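Visitor Access to the Old Harbor at Flustthorpe: Term Project Report

Course: Tourism Planning and Field Methods
Submitted May 14, 2022

1. Purpose

The report examines how day visitors reach the old harbor at Flustthorpe from Dambridge and how long they stay once they arrive. The harbor is the main attraction on this part of the coast. It has a customs shed, a stone breakwater and a short row of merchants' houses, most of them now let as vacation rooms. The town has 4000 permanent residents and receives most of its visitors between late spring and early fall.

2. Study area

Flustthorpe can be reached by two routes. The inland road passes through Flodden and is paved for its full length. The coast road is shorter but has a single lane at the two bridges, and tour buses do not use it. A passenger ferry, the Lemma, runs from the Dambridge pier in season and carries up to 70 people per crossing.

Parking at the harbor is limited to one paved lot and an unmarked gravel strip behind the fish market. Overflow traffic parks along the inland road, which narrows the approach for buses.
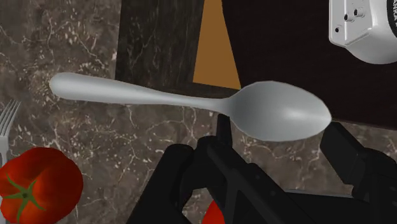
Figure 1. Spoon and gripper, simulated view.

3. Method

Data were collected in April by short interviews at three points: the ferry landing, the paved lot and the bus stop. Each interview had six questions covering point of departure, mode of travel, planned length of stay, meals, purchases and intention to return. A total of 400 interviews were completed. Groups were treated as one response, and the adult who answered first was taken as the respondent.

Departure times for the ferry and the buses were taken from the posted timetables. Delays were noted by hand at the landing and were not recorded at the bus stop — a gap that affects section 4.2.

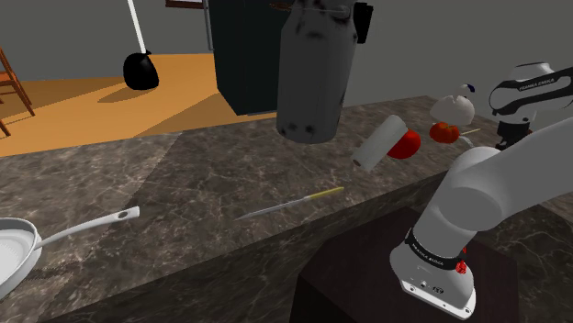 4. Results

4.1 Length of stay

Ferry passengers stayed longer than visitors arriving by bus. The usual pattern for bus visitors was a walk to the breakwater, a stop at the customs shed and a return to the vehicle before lunch. Ferry passengers were tied to the afternoon crossing and most of them ate in town.

4.2 Transfers

The bus from Flodden is timed to meet the train, not the ferry. A visitor who misses the morning crossing at Dambridge has no public connection to Flustthorpe until the early afternoon bus. Several respondents had driven for this reason alone.

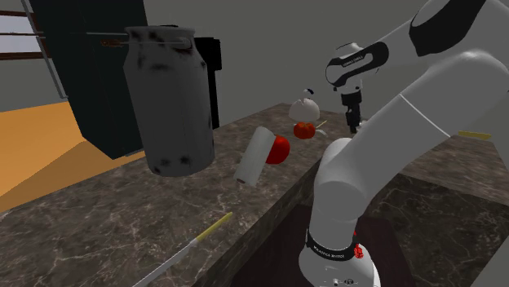

The same problem applies in the other direction. The last bus leaves before the customs shed closes, so visitors without a car must cut short the guided tour or pay for a taxi to Flodden.

5. Cost of proposed changes

Moving the last bus back by one hour would need no additional vehicle. New direction signs from the landing to the customs shed are estimated at around 3000 dollars, including posts. The estimate does not include maintenance.

6. Limitations

The interviews cover one month, before the peak season. Overnight guests are underrepresented, as few of them passed the three interview points during the hours worked. Weather was not recorded.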